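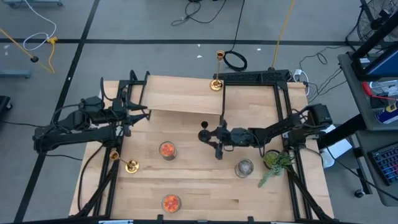 Flurina Marti

SATITZ -- Ruluso has published the full setup and care routine for its two-arm tabletop cell, the bench the company uses for household handling work at its Satitz shop. The routine covers mounting, cabling, daily checks, gripper service and the order in which a stopped cell is brought back up. It is available from Monday to all customers who run the same bench, at no charge.

The cell is a plain one. Two black arms are mounted at opposite sides of a light wooden tabletop, which sits on a black aluminum frame. Both arms reach inward, so most of the table can be worked from either side. A good part of the written routine deals with that shared middle area, where the two arms can meet.

"Most of the service calls we get on this bench come down to a cable, a loose clamp or a finger pad," said Flurina Marti, who looks after the cell at Ruluso and wrote the routine. "We had all of it in notes taped to the cart. Now it is in one place and in the right order."

Setup

The frame goes in first and is leveled before the tabletop is fastened. Ruluso marks the floor with black tape so that the frame can go back to the same place if it has to be moved for cleaning. Each arm base is then bolted down and checked for play by hand, with power off. The bolts are tightened again after the first 100 hours of running.

Cables are left visible along the arms. Earlier benches had them in a closed sleeve, which looked better and made it slow to find a worn spot. The routine asks the operator to move each joint through its full travel by hand and watch the slack at every bend. A cable that pulls tight at any point is refitted before the arm is powered.

Power for the two arms comes in separately. Marti's instructions call for a tag at both ends of every lead, and for the left arm to be plugged in and homed before the right.

Daily checks

The morning check takes 27 minutes when nothing is wrong. It starts with the finger pads, which are wiped and looked at for cuts. The clamps on the frame rail come next, then the arm bases, then the cables down the side of the frame.

After that the cell runs a handling check with ordinary objects. One arm grips a wooden board by its edge and raises one end off the table, while the other arm is brought in low over the tabletop with its fingers down. Ruluso uses things that stand, tip and roll for this: gold candlesticks, short glass jars, a clear glass tumbler, a potted succulent. The check may be run with a candlestick standing on the raised board, and with another lying on its side on the tabletop. The lift is done at low speed, and the operator keeps a hand near the stop button throughout.

The thing to watch is the grip on the board. If the edge creeps between the fingers during the hold, the pads are changed before any other work is done. If the arm sags and the grip is good, the fault is further back and the wrist joint is checked first.

Gripper service

Finger pads are changed as a pair. Ruluso has logged 1,315 handling checks on the cell and found that changing one pad alone led to uneven wear on the new one. The replacement pads are made by Lahtinen and are held in with two screws each. The routine gives the tightening order and asks for the gripper to be opened and closed 5 times, empty, before it touches anything.

A gripper that closes off center should be opened fully and homed again. If it is still off, the finger carriage comes out and is cleaned with a dry brush. Grease is used on the carriage only, and very little of it. Spray products are kept off the arms altogether.

Bringing a stopped cell back

When the cell stops with a load in one gripper, the routine says to leave power on and support the load by hand before opening the fingers. The free arm is moved clear first. Objects on the table are taken off after the board is down, starting with the glass. Only then is the fault read and cleared, and the cell is homed with an empty table.

Drokero, which runs two of the same benches, tried out this section in August and asked for one change. The first draft had the operator clear the fault before the table. Drokero's staff found that the arms could start homing with objects still in the way -- a tumbler was lost -- and the steps were swapped.

Availability

The routine comes as a printed binder and as a file for the shop computer. Customers with an older Ruluso frame should ask for the supplement on rail clamps, which differ from the current type. Pad sets can be ordered through the Satitz office and normally ship the same week.

About Ruluso

Ruluso builds and services small robot benches for handling work. The company's shop and service desk are in Satitz.

Press contact: Flurina Marti, Ruluso, Satitz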